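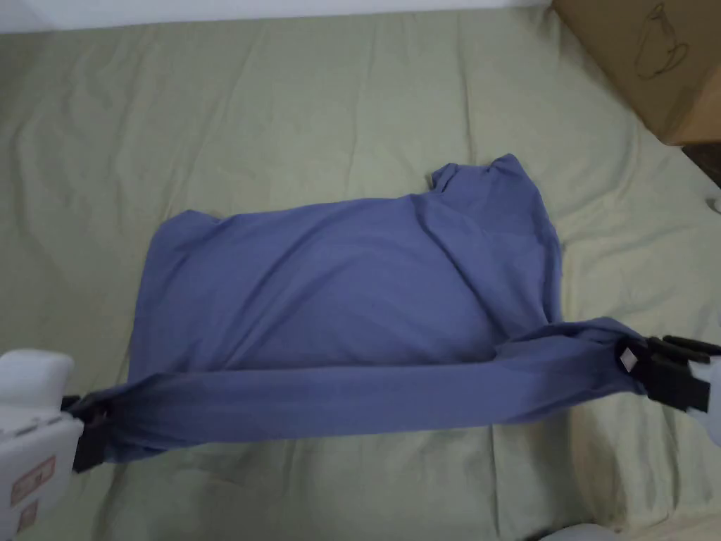
Textiles in the Home, Week 5: Folding T-shirts
Tutor: Inês Sampaio

The Morais method asks you to pull the hem taut before the first fold. The claim is that tension takes out the creases. I have my doubts. Pulling a hem sideways gathers the cloth into long pleats, and those still need smoothing by hand before you fold anything.

The handout from Vondau says a well-folded drawer holds 19 shirts. It doesn't say what size the shirts are, or the drawer. Treat the figure accordingly.

Try it on a bed, on a plain sheet:
Lay the shirt out flat, sleeves included.
Flatten the neckline and shoulders. Bunching up there is usually what spoils the fold.
Stretch the hem, let go, and look at what the fabric does.
Repeat without stretching.

Write down which one you'd favour and why. "It looked neater" is not enough.

Reading for Sunday: Frota, p. 122. Skip the part on colour sorting.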